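Datasets / Retail / Product Listings / Gremeo Listings

# Gremeo Listings

Gremeo Listings is a set of product pages and price records from online stores that sell hats, team apparel, phone cases and car accessories. It was put together to study how long a listed price stays correct after the page is saved.

Maintainer: Lihua Wan
Contributors: Korkor Frimpong, Kwabena Fiadzo, Teodora Kadrić
Last updated: 3 July 2025

## What is in it

The set covers 129 storefronts, with up to 900 listings from each. Every listing has a title, a seller text, a price, a currency code and the time the price was read. Review text is not included.

Product photos are stored apart from the listings, in `photos/`. They are not matched to listing IDs.

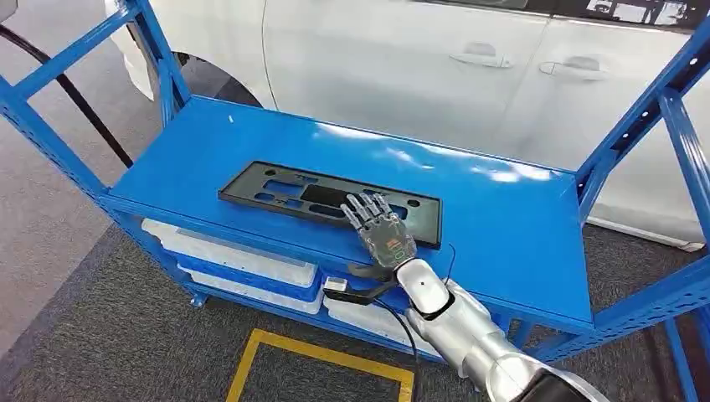

*Black license plate frame on a blue metal shelf.*

## Fields

- `listing_id`: string, unique within a store
- `store`: short store name, for example `utovstead` or `killo`
- `title`: as shown on the page, with no cleanup
- `body`: seller text, line breaks kept
- `price`: decimal, before tax and shipping
- `read_at`: UTC time
- `stock`: `in`, `out` or `unknown`

`stock` is `unknown` for all Killo listings. The store shows availability only in the cart, and we did not add items to carts.

## How prices were read

Each listing was read 10 times in January. The first read is in `base.csv` and the later ones are in `repeat.csv`. If a page redirected to another product, the row was kept and `price` left blank. Sale prices were recorded as the price. Crossed-out prices were dropped.

Teodora wrote the parser for the Utovstead pages. Kwabena did the others.

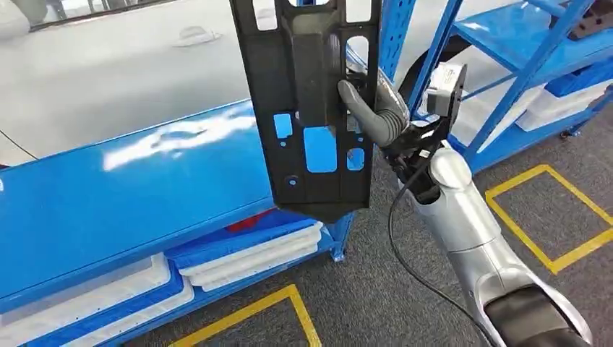 Seller text often repeats the same opening line across hundreds of items with only the team or model name changed. We left these in. To remove them, run `dedupe.py --body`, which compares text after the title words are taken out. It is slow on the full set, so try it on one store first.

## Known problems

- 11 stores list prices in two currencies on one page. Only the first is kept.
- Ní Bhriain titles lost their accents in version 1. Fixed in version 2.
- Size and color options are sometimes separate listings and sometimes one. There is no field for this.
- Disclaimers such as "price accurate as of" carry the store's own time, which may not agree with `read_at`. Use `read_at`.

## Use

Do not use these prices for shopping or price matching. They are old. Send corrections to Aba Essien through the issue tracker, with the store name and listing ID.

Shares: 10
Comments: 11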